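When a bond fund is not a savings account

By Adjoa Quansah
4/28/24

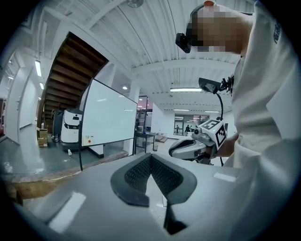 A person in a white long-sleeved top wearing a head-mounted camera.

Benedicta Tsikata has spent 11 years answering questions about bond funds, and most of them come down to the same one. People want to know how something they bought for safety could lose money.

"They looked at the word bond and thought of a deposit," she says. "A bond fund has a price, and the price moves every business day. If you didn't know that going in, the first bad statement is a shock."

Tsikata works at Ullden, a small advisory firm whose clients are mostly people within a few years of retirement. We talked for a little over an hour, mainly about interest rates and what they do to a fund that holds other people's debt.

Her explanation starts with a single bond. Say you lend $2000 and are promised a fixed payment each year. If rates go up afterward, new bonds pay more than yours, so a buyer will only take yours at a discount. If rates fall, yours is worth more than you paid.

"You can ignore that if you hold the bond to the end and the borrower pays you back," she says. "A fund usually doesn't have an end. The manager is always buying and selling, so you see the price changes as they happen."

The number she wants clients to look up is duration. It is given in years and shows how sensitive a fund is to rates. A fund with a duration of 2 would be expected to drop around 2 percent if rates rose by one percentage point. A fund with a duration of 11 would drop far more.

"It's on the fact sheet, usually on the first page," Tsikata says. "I had a client last October who held two funds and thought they were the same thing. One was short term and one was long term. He had picked them by the yield."

Yield is the part she spends the most time on. A higher figure may mean a longer duration, or it may mean the fund lends to weaker companies. She asks clients to check the credit ratings before they compare payouts.

Her colleague Pankaj Pal, who joined us for the last part of the conversation, is more relaxed about losses. He points out that a fund hit by rising rates also starts buying bonds that pay more.

"The income goes up over time," he says. "If your time frame is longer than the duration, you have a decent chance of getting back to even. If you need the money next year, that doesn't help you."

Tsikata agrees, and says money for next year belongs somewhere else. She would put a $3000 roof repair fund in an insured savings account and leave it there.

Fees came up too. On a stock fund, she says, people may not notice half a percent. On a bond fund paying four percent, that same fee takes an eighth of the income — every year, whatever rates are doing.

I asked what she holds herself. Mostly a short-term government fund, she said, and a smaller amount in an intermediate one. She checks them when the quarterly statement arrives.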